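Visit report: Vostent, Plondbridge site, room 408

Visit date: May 21, 2026
Host: Riku Tsuji, cell maintenance
Also met: Kimie Imai (gripper and cabling), Sota Tanabe (software)
Written up by Yuto Noguchi for the cell group

Purpose

Our own picking cell is due for re-cabling, and we have had repeated trouble with the bin moving during contact. Vostent runs a similar arm over a similar bin and has kept it in use with less downtime than we have. I asked to see the cell as it is on a working day, the service log, and the spare parts shelf. The morning was spent at the cell, the afternoon with the log. I did not ask about grasping performance and have nothing to report on it.

General layout

Room 408 is a carpeted office-type room. The cell was moved there from the ground floor in March. The work surface is pale wood, and a gray metal bin with an open top sits on it. The arm is a KUKA and comes in over the right-hand side of the bin. Power and network come across the carpet at the rear. Tsuji would prefer an overhead tray and has requested one. The building does not allow fixings in that ceiling, so the request is waiting on a freestanding frame.

The camera is on a fixed mount with its own support. It was originally bolted to the same bench as the bin, and every hard contact showed up as a small shift in the picture. Tanabe spent some time looking for the fault in the calibration code before anyone put a hand on the mount. Separating the two supports fixed it. Ours is still bolted to the bench. See the list of actions further down.

Bin fixing

The bin is held by clamps with orange handles at the rim. These are ordinary hand clamps. Vostent tried a bolted frame first and took it off again, as swapping bins took too long and the frame got in the way of the wrist at low approach angles. With the clamps, a bin change is a matter of releasing the grips, lifting the bin out, setting the next one against its stops and clamping again.

Points Tsuji made about the clamps:

The pads wear before the springs do. He replaces the pads when the metal starts to show and throws the clamp away when the pivot has side play.

The handles need to be outside the arm's keep-out volume, including the handle tips. The first version of the volume was drawn around the bin only, and the wrist housing touched a handle during a homing move. No damage, but the volume was redrawn the same day.

Clamps are checked by hand at the start of each shift. Push the bin at a near corner, then at a far corner. If it creeps, the clamp is reset and the bin position is measured again.

The bin floor is scuffed and scratched and gives strong reflections. I asked if they had considered painting or lining it. They lined one bin with rubber sheet. The sheet lifted at the corners and the fingers caught its edge, so it came out. The current approach is to leave the metal bare and watch for burrs. Tsuji runs a cloth over the floor of the bin once a week; where the cloth snags, he uses a fine file. The burrs are almost always near the drilled holes.

Position marks

They use blue tape for marks that people need to find again. Tape is quick to put down and quick to get wrong: it gets replaced in slightly the wrong place and the error adds up. Their rule is that tape tells a person where something goes, and the controller never takes a position from it. Anything the controller depends on is measured with the touch probe. I found this sensible. We have tape on our bench that has gradually become a reference for the probe routine.

Arm

The arm itself needs little. The service log has six entries against it since the move, and four of those are cleaning. The others are a loose base bolt and a joint cover that had been refitted without seating properly. The base bolts are now paint-marked across head and flange, so that a turned bolt shows up at a glance.

Brake check is done monthly. Load data for the tool is checked whenever anything is changed past the flange, including cable clips. Imai was firm on this. A heavier connector had been fitted at one point without the load data being updated, and the contact detection became noticeably touchy until somebody compared the parts list with the settings.

Cabling

I spent most of the visit on this subject. The tool cables run on the outside of the arm as a bundle, with slack loops at the wrist. Imai has rebuilt the bundle seven times. Her notes on what went wrong with each version are better than anything we have, and she has agreed to let us copy them. In short form:

Version one was tied tightly along the whole arm. The conductors failed at the wrist, where all the bending had been forced into a short length.

Version two had more slack but ran in spiral wrap. The wrap held the bundle in a stiff curve that pulled against the gripper when the last joint turned.

The next few versions changed the tie points and the order of the cables inside the bundle. The stiff cables now sit in the middle and the thin ones on the outside, which makes inspection easier and puts the repairable ones where they can be reached.

The current version leaves the strands separate at the wrist, in open loops. It looks untidy. It has outlasted all the earlier ones. The drawback is that a loop can catch on something tall in the bin, so item height is limited and the loops are checked by running the wrist through its full range, by hand, with the bin out.

Connectors are the next weak point. Thin signal wires break at the back of the connector, inside the boot, where the break can't be seen. The symptom is a gripper that reports its position correctly in one wrist orientation and drops out in another. Imai's test is to hold the gripper still, log the position signal and flex the wire gently behind each connector in turn. Any gap in the log means the connector is replaced. She does not repair them in place. Two made-up tool cables are kept on the shelf, tested and tagged with the test date.

Ties: hook-and-loop only past the elbow. Plastic ties are allowed on the bench but not on the arm. Cut ends of plastic ties had scratched the outer jackets.

Gripper

Metallic fingers, parallel motion. Fingertips are treated as consumable. They are checked for flatness against a steel rule and for looseness by hand, and the screws are set with a torque driver and a drop of low-strength thread lock. Medium strength was used for a while and rounded off several screw heads.

The fingers do touch the bin floor in use. Floor height is therefore re-measured at every bin change, and the lowest permitted tool height is stored in the Primley configuration with the bin's label. Before this was done the height was typed in by hand. Tanabe showed me the old file, in which the same bin appears with several different heights depending on who had been on shift.

After any fingertip change the routine is: zero the gripper, close on the gauge block, compare the reading, then touch the floor of the bin lightly near each corner. The readings go on the sheet. If the corners disagree by more than the allowed figure, the bin is reseated before anyone adjusts anything on the arm.

Items in the bin

Mixed household and toy items, mostly plastic: toy vehicles, cups, containers, a play-food eggplant. The maintenance interest here is limited to a few points. Glossy and transparent items are left in on purpose, as Tanabe wants them there. Items with loose small parts are taken out at the end of the shift and looked over, since fragments end up under the fingers. Anything with a cord or strap is refused. Items are washed in plain water with a little dish soap; solvent had left a film that transferred to the fingertips.

Log keeping

The service log is a paper book kept beside the cell and photographed at the end of each week. Entries give date, symptom, part, action, name. Faults that clear by themselves are still entered. Noboru Morikawa, who set up the book before he moved to another site, also insisted on an entry for every restart. The intermittent connector fault described above was found by reading restart entries back and noticing that they clustered after the same type of move.

Open points at Vostent

Cables on the carpet. See above.

The wrist loops have no guard. A fabric sleeve was tried and hid a damaged jacket, so they are looking for something clear or open-mesh.

There is no fixed place for handheld devices, which end up on the floor behind the bench. Tsuji has a shelf drawn but not built.

Actions for our cell

Separate the camera support from the bench. Noguchi.

Redraw the keep-out volume to include clamp handles and their tips. Noguchi.

Remove plastic ties from the arm. Rebuild the tool bundle along the lines of Imai's current version, with stiff cables in the middle and open loops at the wrist. Check load data afterwards.

Make up spare tool cables and test them before shelving.

Take tape out of the probe routine.

For the bundle rebuild, the view of Imai's wrist routing over the bin is the one to work from, together with her notes.
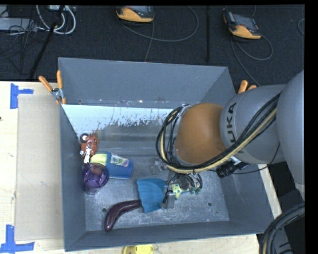
Her tie-point measurements will follow separately. Until they arrive, leave the first tie behind the wrist loose enough to slide by hand, and do not shorten any of the loops.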